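Trucos de casa para sobrevivir a la campaña electoral

Llega febrero y el buzón vuelve a engordar. Van dos apaños para el papel.
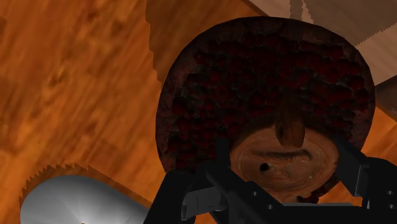 ¿Con qué se quita de la puerta el pegamento de un cartel electoral?

Con aceite de cocina: se unta, se deja 4 minutos y se frota con un trapo. Luego, agua y jabón, que el candidato pringa hasta después de irse.

Los folletos satinados limpian mal los cristales y prometen mucho. Guarde los mates, que secan zapatos estupendamente. En enero junté casi 200 y aún no sé a quién votar.

Raili Ikonen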